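Minutes of the demonstration and teaching group
Held 12/4/18 in the small meeting room, Gough building

Present: workshop lead, two operators, data clerk, software lead, safety representative, the project manager from Tevedent. Apologies from the second software post and from Cistine, who sent written comments ahead of the meeting.

1. Minutes of the last meeting

Agreed as a correct record, with one change. Under item 4 the words "hand guiding" should read "remote control". The clerk will put this right on the shared drive.

2. Matters arising

The replacement cables for the leader arms have arrived and been fitted. The old ones are in the bottom cupboard and should not be used again.

The foot pedal for starting and stopping a recording still sticks. Operators have been using the keyboard, which means taking one hand off the leader arm at the start and end of each run. The workshop lead will order a different pedal. Action: workshop lead.

The request for a second chair of the right height was turned down. It will be asked for again in June.

3. Report on recordings

The data clerk reported that 136 runs had been recorded on the bagging task since the last meeting. Of these, 118 had been checked and kept. The rest were set aside, mostly where the operator stopped part way or where the recording began after the arms had already started to move.

The target in the agreement with Tevedent is 500 kept runs. The project manager asked whether this could be met by the end of June. The operators thought so, if the cell is free in the mornings. The software lead has been using it then to try out playback. It was agreed that mornings go to recording and afternoons to playback until the target is met.

The clerk asked that operators write the reason for dropping a run at the time and not leave it to the end of the day. Several entries in the log say only "bad", and she could not tell whether the fault was in the grip, the bag or the recording. A short list of reasons will be pinned up by the leader arms. Action: data clerk.

4. Hand guiding or remote control

The group went back over this at the request of Cistine, whose comments favoured hand guiding, where the operator takes hold of the arm and moves it through the job. Their view is that people learn it faster and that the operator can feel when the gripper meets something.

The operators did not agree for this task. With two arms to move at once, one person cannot easily guide both and work both grippers as well. Their own hands and sleeves also get between the camera and the table. With the leader arms they sit back and the view stays clear.

The software lead said hand guiding may still be useful for single poses, such as the starting position, and for simple one-arm jobs. He would not want the two kinds of recording mixed in one set without a label.

Agreed: remote control stays in use for all two-arm work. Hand guiding may be used to set starting positions only. The project manager will write back to Cistine. Action: project manager.

5. The bagging task

There was a long discussion of how the task should be shown. One arm holds the zip-top bag while the other takes toy food out of the white tray and puts it in the bag.

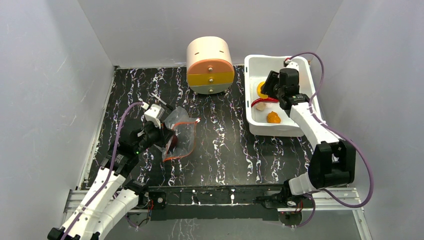
The operators have each settled into their own way of doing it. One brings the bag across towards the tray before letting go of the item. The other keeps the bag still and does all the travelling with the picking arm. Both ways work, but the software lead was concerned that a mix of the two would make the results harder to read. After discussion it was agreed that the bag should be held still once it has been lifted, and the picking arm should come to it.

The mouth of the bag gives the most trouble. It tends to close up when the holding gripper pinches it near the middle. The operators find it stays open better when gripped at one end of the seal. They will do this from now on, and a note will be added to the task sheet. Action: operators.

Order of picking was also raised. The task sheet does not give one, and the operators take whatever is easiest to reach. The software lead is content with this but wants the items moved about in the tray between runs. The chilli has often been left in the same place.

On mistakes, it was asked whether a run should be dropped when an item slips and has to be picked up again. The group felt these runs are worth keeping as long as the item is recovered without anyone reaching in. They should be marked "recovered" in the log. If a hand goes into the cell, the run is dropped.

Pauses of more than a few seconds should be avoided. An operator who needs to think should end the run and begin again.

6. Stundetell software

The new version of Stundetell was put on the recording machine and taken off again the same day. It made the picking arm lag behind the leader arm, and one operator said she was overshooting the tray. The older version is back in use. The software lead has sent the logs to the supplier and will report when there is an answer. No runs from the new version are in the kept set.

7. Safety

The safety representative asked that the stop button be tested before the first run each day and the test signed for. The sheet had gaps. Operators were reminded that both arms must be stopped before the tray is refilled, even for one item.

Operators' hours at the leader arms were discussed. Sore wrists were mentioned by both. Sessions will be kept to one hour with a proper break after each, and the two operators will swap over at the break.

8. Any other business

Version 2 of the task sheet is to be sent round before recording starts again. The old copy on the wall should come down. Action: workshop lead.

Tevedent would like to bring two visitors to see the work. The group had no objection, provided it falls in an afternoon and the visitors do not use the leader arms without an operator beside them.

The bin bags by the workshop door need moving. The clerk will ring the building office.

9. Next meeting

To be fixed by email once the project manager has heard from Cistine. Same room if it is free.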